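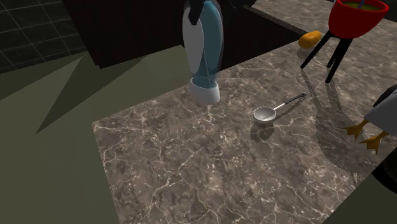

Progress report to the Honuscombe Fund, 19th February
Wondura Airport Lounge: Tea Service Trial

The tea trial at the Jomberg lounge has now served 844 cups, against the 1,000 we promised you by this point. The shortfall is mostly the result of a delayed shipment of lids, which spent 15 days in a warehouse in Nel while two carriers each insisted the other one had them. Passengers have been kind about the tea and less kind about the wait for it. We have also settled the look of the new serving counter, after more meetings than a counter deserves. It will be dark brownish-gray with pale veins, the marble look, with charcoal square tile on the wall nearby. Tiruwork Alemneh argued for plain white and lost, and would like that noted. It is noted.

Cups and waste
The compostable cups hold up well with black tea and badly with anything that sits in them through a gate change. We have asked the supplier for a thicker wall. They sent us a brochure. A second request has gone out, worded more firmly.

Passengers who bring their own mug get a free refill, and about a third of them now do. The discount for returning a lid has been less popular - people seem to like keeping lids.

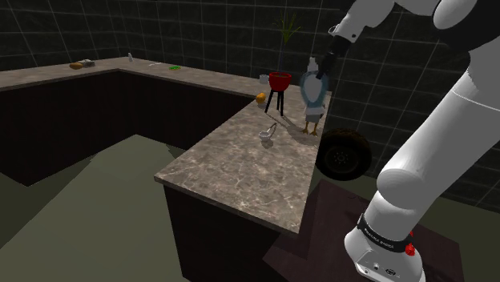

Franka Emika arm, white with a black wrist and gripper.

Staffing
Nokuthula Rampersad has taken over the early shift, which starts before the first departures and before most people are willing to discuss oolong. Lines at that hour are shorter than they were in August. She has cut the menu from a full page to a card, and complaints about the menu have stopped. Complaints about the missing chai have begun.

Budget
We are under on tea and over on napkins. The two very nearly cancel out. We are not asking for more money in this period, though we would like to move what is left of the signage line into cups.

Next period
Finish the cup order, install the counter, bring back the chai on a small scale, and get the lids delivered by a carrier who will admit to having them. Receipts are attached, except for one from the airport parking garage, which we are still disputing.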